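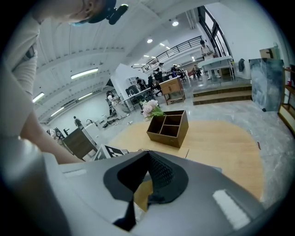
Visiting the Skalton Blood Draw Center: Your Questions

Do I need an appointment?
No, walk right in! Mornings before 11 are busiest.

Should I fast?
Only for some tests. Your order form will say, and plain water is always fine (please drink plenty, it makes the draw so much easier!).

When will I get my results?
Most routine blood counts are ready in 60 minutes, and we love how quick that is. Cultures take a few days.

Can my child come too?
Of course! Our draw team is great with little ones. Ask for Room 77 at the front desk.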